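# Notes from the Desk: The Great Cord Clear-Out

Hello again, and happy almost-holidays! 15 Nov 2020, and I have spent the better part of this month's newsletter budget (that is, my patience) on cords. You may remember that in October I asked what you all wanted to read about next, and I fully expected pie crust. Instead I got a small mountain of email about plugs. Working at home has done something to us.

So I started with the thing I use most and think about least, the power strip. White with pale blue sockets, a switch for each one.
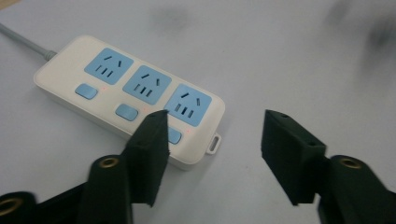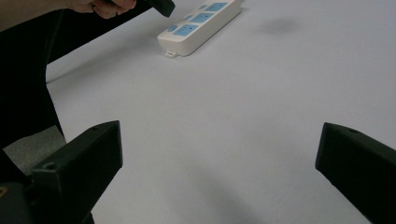

*The three-socket strip on the white table, with its little hanging tab at the end.*

I am a bit in love with the separate switches. For years I had the kind with one big rocker at the end, and switching it off meant switching off everything, so of course I never did. Printer on all night, lamp on standby, the speaker humming to itself in the corner. With a button beside each socket I can shut the printer down and leave the lamp alone. The red lights show in the first picture, one per button, and I find them very handy when I'm half under the desk with my glasses on top of my head.

My seating chart, for anyone who cares (Soledad Escobedo does, she wrote to ask!), goes like this. Laptop charger gets the socket nearest the cord. Desk lamp goes in the middle. Printer gets the end one, where I can reach its button with my foot if I'm feeling lazy and limber at the same time. I tried it the other way around for a week and kept turning off the laptop, so now it's settled.

Then there's the hanging tab. I'd owned power strips for most of my adult life and never once hung one up. They lived on the floor with the dust and the paper clips and, one sad winter, a cough drop. But if yours has a tab with a slot in it, you can put a screw in the underside of a shelf or the back leg of a desk and get the whole business up off the carpet. Vacuuming is so much nicer now. A few things I learned the slow way:

- Put the screw in first and leave the head sticking out a little, then try the tab on it before you crawl out from under there.
- Check which way the cord wants to go. Mine comes out of the end opposite the tab, and I had to flip my whole plan around so it wasn't straining toward the wall.
- Make sure the buttons face you. I won't say how many times I did this wrong.
- One screw in one tab will hold the strip, but it will swing if you tug on a plug. I added a strap lower down and that took care of it.
- If you rent, ask before you drill! A heavy-duty hook-and-loop strip did fine for my sister, who isn't allowed so much as a thumbtack.

Now the cords themselves. I emptied the drawer (you know the drawer) onto the bed and made piles. Things I could name went on the left. Things I couldn't name went on the right, and the right was winning for most of the afternoon. I found 21 phone chargers, and we are a household of 3. I found the charger for a camera I gave away, and two identical black bricks that both said Utivex on them and fit nothing I own. If you have a Utivex anything and you're missing your brick, write to me, I'm serious.

Birdie Brannigan sent in the tip I've used the most, so full credit to her. She labels both ends of every cord with masking tape, folded over like a little flag, and writes the room as well as the gadget. "Lamp, den." "Router, hall." I had only ever labeled the plug end, and then I'd be standing at the other end wondering what on earth I was holding. Fold the tape over twice if the cord is skinny, and use a marker that doesn't smear. Mine smeared, and for a while I had a cord labeled "Lump."

Soledad's tip was bread bag clips, which I know everyone has seen by now, but hers is to save the different colors and give one color to each person in the house. I like that very much, except that we only ever buy one kind of bread. I may have to branch out.

A quick word on safety before I move along, as I did get a couple of worried notes. Please don't plug one strip into another. Please don't run a space heater off one either, no matter how chilly your corner is — those go straight into the wall. Don't tuck a strip under a rug or behind a heap of curtains, and if the plastic feels hot to the touch or a socket has gone loose and wobbly, it's done. Let it go. I had a beige one from my first apartment that I was weirdly sentimental about, and it went to the electronics drop-off on Holloway with everything else.

Speaking of the drop-off, they take loose cords and dead chargers, but they'd like them in a bag or a box, with batteries kept separate. I showed up with an armful the first time, trailing plugs behind me across the parking lot, and the gentleman there was very polite about it. Tape over the battery ends if you're bringing any. They were busy when I went, so do leave yourself a little time.

What I haven't solved is the bit between the desk and the wall, where the cord just sort of lies there being a cord. I've looked at those plastic channels you stick to the baseboard, and I've looked at fabric sleeves with a zipper. The channel seems neater and the sleeve seems kinder to the paint. If you've lived with either one for longer than a month I'd love to hear how it's holding up, particularly if you have a cat.

Next time it really will be pie crust. I've got butter in the freezer and opinions ready. Send me your cord questions in the meantime, and your photos of the drawer — the before ones especially!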